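Flutitz Sighting Reports: Data Card

Version 4

Summary

The Flutitz Sighting Reports are a collection of 78 written accounts of unexplained lights and objects in the sky over Madthorpe and the villages to the north of it. Each account has been transcribed from the original letter or form and given a short set of standard fields. The collection is issued for use by local historians, students of folklore and anyone with a serious interest in how such events are reported. It takes no position on what the witnesses saw.

Source of the material

The accounts were sent to the Skondis Society, which kept a postal address in Madthorpe and invited the public to write in. Most are handwritten letters of one or two pages. A smaller number were made on the Society's printed form, which asked for the time, the direction of view and the weather. The Rajput Bequest, a private gift of papers, supplied the remainder, among them several sketches that are not reproduced in this release.

Contents

reports.csv – one row per account, with the full transcription
places.csv – place names as written, with the modern spelling
codes.txt – the list of shape, colour and movement codes
changes.txt – corrections made between versions

Fields

Every row in reports.csv has a report number, the month, the time of day as stated, the place, the length of the sighting, the shape code and the transcription. Where a witness gave no time, the field is left blank. Words that could not be read are marked with a question mark in square brackets.

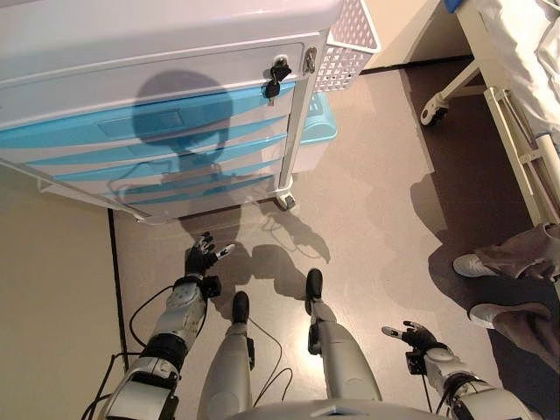
Shape codes record the outline a witness described and carry no judgement as to its cause. Coders were asked to keep to the witness's own terms and to avoid supplying a likely object. A shadow shows why the rule is needed: the one lying over the blue and white drawers of the medical cart has a rounded head and shoulders, and a coder would enter it as "rounded top, wider below" and nothing further. Accounts that mention both an outline and a light receive two codes, with the outline entered first.

Reliability grades

A grade from 1 to 5 is given to each account. It reflects the completeness of the report – whether time, place and direction are all present – and should not be read as a measure of the witness's honesty. Grade 5 accounts contain every item requested on the printed form.

Known limitations

The collection is not a sample of the population. People who wrote to the Society had usually heard of it already, and reports increase sharply after notices in the local press. December is heavily represented for this reason. Lengths of time are estimates by the witness and are often rounded to the nearest five minutes. Some accounts were written years after the event.

Privacy

Names, house numbers and telephone numbers have been removed. Users must not attempt to identify witnesses or their families.

Terms of use

The files may be copied and quoted free of charge, provided that the Flutitz Sighting Reports are named as the source and the version number is given. Corrections to transcriptions should state the report number and the field concerned – they will be entered in changes.txt at the next release.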